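Questions from staff about the new sorting arms

Updated after the Thursday shift meeting at Padivier. If your question isn't answered, put it on the sheet by the canteen door or ask your shift lead.

Which jobs are moving to the arms?

Picking up small loose items at the returns benches and placing them in the right container. At present that is done by hand on benches 1 to 7. Packing, checking, repairs and goods-in stay as they are. The McIntyre line is not part of the change.

Will anyone lose their job?

No posts are being closed this year. The 20 people on the returns benches have been offered either a place on the checking team or training to look after the arms. Pay stays at the current grade in both cases. We can't give a promise for the years after that, and we would sooner tell you so now.

What will the work look like for someone who looks after the arms?

You set out the items, start the run, watch it and step in when something is missed or dropped. You also log each fault with a short note on what the arms were handling. The practice sessions use toy blocks of different shapes and colours, and a few ordinary things such as a bowl or a tray. 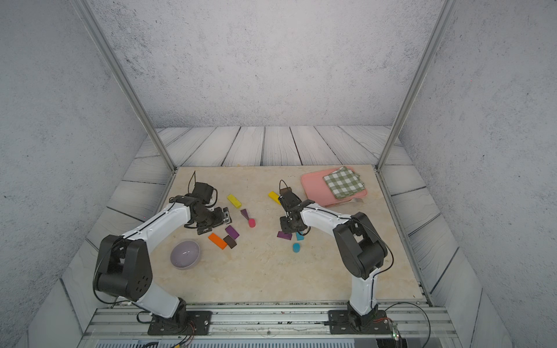
Most people need a few sessions before they are comfortable with the controls. Training is in paid time and takes place before the afternoon shift. You don't need a technical background, and you won't be asked to write any code. Electrical faults go to Gurkumo, who supply and service the equipment.

How fast are they?

Slower than we are. A trained person on the returns bench handles up to 870 items in a shift. The target for the first stage is 80 items an hour for each pair of arms. They will run through breaks and after the evening finish.

Can I reach in while they are moving?

No. Stop the run first, every time, even for one item. The rule applies to managers and visitors as well.

Are the cameras recording us?

The cameras on the arms are there for handling the items. Footage is kept for fault finding and will not be used for timekeeping or discipline. This is written into the site agreement, and your rep has a copy.

What happens to night work?

Night shifts on returns end in January. The night allowance will be paid for three months after that to anyone who loses it.

Is Grultlow getting the same thing?

Not yet. They will look at our results first.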